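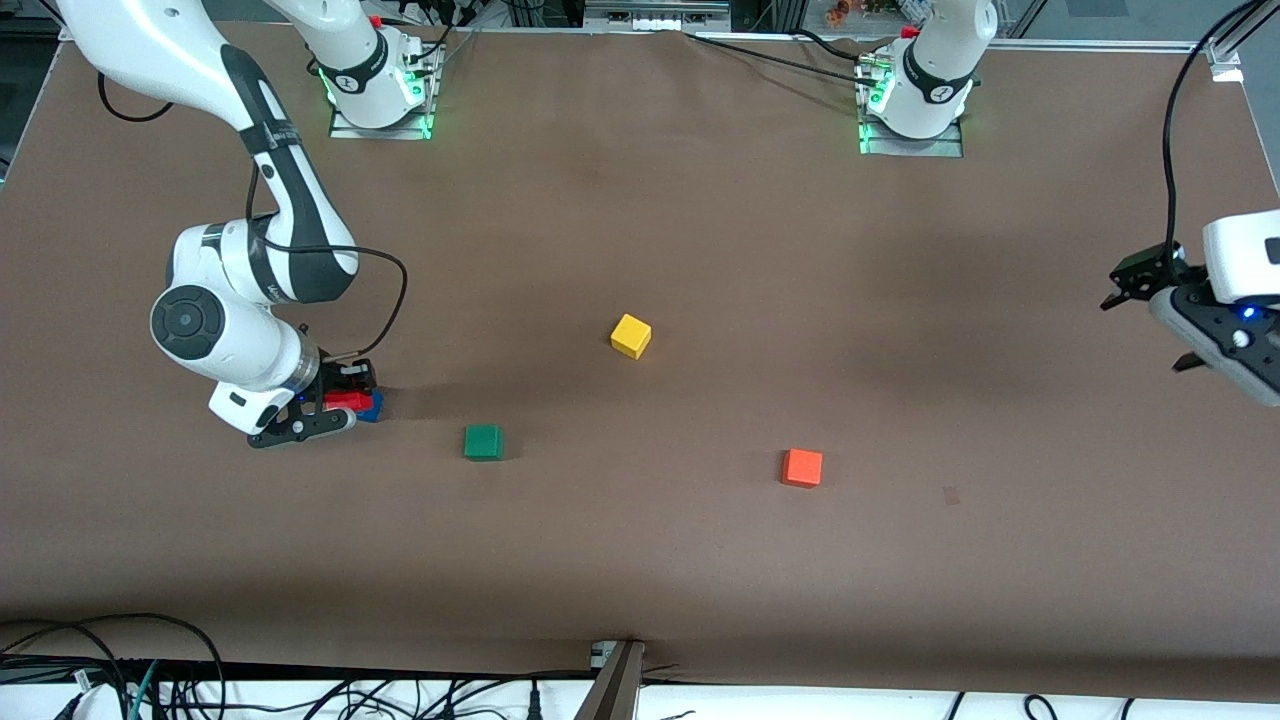
Chapter 8
Gathering Demonstrations

Chapter 7 treated the training set as given. Someone handed you a folder of episodes, and your job was to fit a policy to it. In this chapter the folder is empty and you have to fill it.

A demonstration is one complete run of a task, recorded from start to finish while a person controls the robot. It holds the camera images, the joint positions, the state of each gripper, and the commands the person sent, all stamped with the same clock. The learning system in Chapter 9 will try to produce the same commands when it meets similar images and joint positions. It knows nothing about the task beyond what the recordings contain. If every recording starts with the blocks in the same place, the policy will be good at that one place.

Most of the examples come from a single task, which we call block sorting. Two arms share a table with five colored blocks: red, blue, green, yellow, and orange. The operator picks up the blocks one at a time and sets them down in an order given before the episode starts. The task is easy for a person and dull after the first hour. It was chosen because the blocks are cheap, the result can be checked at a glance, and nothing breaks when a block is dropped.

Easy tasks still raise most of the questions that hard ones do. When two blocks sit side by side, as the red and blue ones do in the chapter's opening photograph, the operator has to decide how to bring the fingers in. One operator will come straight down. Another will nudge the neighbor away first. Both methods can be fine, but a data set that mixes them without any record of which is which can teach the policy to do something halfway between, and halfway between often means closing on nothing. Section 8.3 deals with this problem and with the written operator guide that is the usual cure.

The second arm raises a question of its own. In block sorting one arm is often idle while the other works, and an idle arm still produces data. Its joint positions are logged at every step and its commands say "stay here." Where it waits, and whether its gripper is open or closed while it waits, should be settled before recording begins. In the Kellgate set, used in the exercises, operators parked the idle arm wherever they liked for the first 60 episodes. Those episodes were later dropped from training, and the set was brought back up to size in December.

How many demonstrations are enough? There is no general answer. The full Kellgate set has over 2,000 episodes. The smaller Caldeira set has far fewer, but its starting positions were drawn from a printed list, and policies trained on it did nearly as well in our own tests. Count is the easiest thing to report about a data set — it is also a poor guide to what the set covers. Section 8.5 gives a way to measure coverage directly.

You will also need to decide what to do with mistakes. An episode in which a block slips and the operator picks it up again may be worth more than a clean one, as it shows the policy how to recover. An episode in which the operator gives up should be kept too, but stored apart and labeled as a failure. Delete nothing on the day it is recorded.

The sections are ordered as the work is. Sections 8.1 and 8.2 cover the table, the cameras, and the clock. Sections 8.3 and 8.4 cover operators and the recording session itself. Section 8.5 is on coverage, and Section 8.6 is on review and labeling, with the Geko log format used for all listings. Readers without access to a robot can skip 8.2 and work from the Caldeira files.

Before you start, you should be able to read a joint trajectory plot and explain the difference between a commanded and a measured position. Both were covered in Chapter 4.

8.1 Preparing the Work Surface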